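Flarkosum Hand-Held Gripper: Set-Up and Care Guide
Section 4. Setting Up at a Temporary Work Area

4.1 Purpose

This section describes how the operator shall set up the hand-held gripper at a location other than the main workshop, including lobbies, lounges, and shared offices. It also covers the checks to be made between sessions and the replacement of worn finger inserts. Operators who have not completed the bench training in Section 2 shall work only with a trained person present.

4.2 Before Leaving the Workshop

1. Charge the unit fully and sign it out on the equipment sheet.
2. Pack one spare pair of inserts, the small screwdriver, a lint-free cloth, and a printed copy of this section.
3. Confirm with the building contact that the area may be used, and record the name of that contact on the sheet.

Note: The transport case has been tested to 3000 openings of the latch. A latch that no longer closes with a click shall be reported.

4.3 Preparing the Work Surface

1. Select a low, level surface that can be reached from at least two sides. A smooth-topped table or firm ottoman is suitable. Loose cloth covers are not.
2. Wipe the surface and allow it to dry.
3. Place the objects to be handled so that the open fingers can pass between them. Boxes and soft packages that are not needed immediately may be kept on nearby seats.
4. Coil any cable into a loop and keep its plug on the surface.
5. Keep walkways, exit doors, and fire equipment clear at all times.

Caution: Do not handle any power hub or cable while it is connected to a wall outlet.

4.4 Checking the Fingers

1. Hold the unit over the surface with the fingers open. Do not rest the fingertips on the table.
2. Look at both mounting plates. Each screw shall be present and seated flush. Tighten by hand only.
3. Look at both ribbed inserts. Replace the pair if any rib is split, flattened, or lifting from its pad.
4. Close the fingers slowly on nothing. The tips shall meet evenly. If one tip arrives ahead of the other, return to the alignment procedure in Section 3.
5. Open the fingers again and confirm that they return to the full width without sticking.

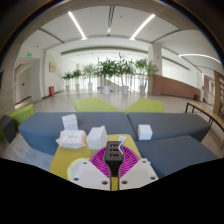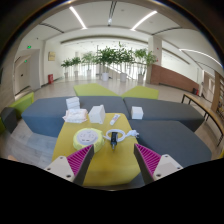
Figures 4-1 and 4-2. Gripper held over a yellow work surface in a lobby seating area.

4.5 First Grasps

1. Begin with a small, light carton. Approach from above, close until the ribs bear on the sides, and lift by the width of a hand.
2. Hold, lower, and release. Repeat from the opposite side of the surface.
3. Continue with a soft package, then with a coiled cable. Soft items require a slower closing movement.
4. If an object slips twice in succession, stop and clean the inserts with the dry cloth before trying again.

Note: Solvents and wet wipes shall not be used on the inserts. They harden the surface and shorten the service life.

4.6 Replacing an Insert

1. Switch off the unit and lay it on the cloth.
2. Remove the screws from the mounting plate and place them in the lid of the case.
3. Slide the old insert out of its pad. Fit the new one with the ribs facing inward.
4. Refit the plate, starting all screws before tightening any of them.
5. Repeat the procedure on the other finger. Inserts are always replaced in pairs (order part 238).
6. Carry out the full check in 4.4 before resuming work.

4.7 Closing the Session

Return all objects to their containers and inspect the floor and seats for small parts. Enter the session length and any faults on the equipment sheet. Faults affecting finger movement shall be reported to Mahsa Parsa at the Brindau workshop before the unit is used again.

Reader comments

Shahab Ahmadpour: Step 4 of 4.6 should be in bold. I tightened one side first and the plate sat crooked until I redid it.

Nazanin Amini: Does part 238 also fit the older Clendimitz fingers? The parts list does not say.

Gholamreza Talebi: It does not. The older fingers take part 195, and the pad has to be changed with it.

Section revised 10/7/26 | Contact: Flarkosum Equipment Support, Brindau | Copyright Flarkosum. All rights reserved. | Back to top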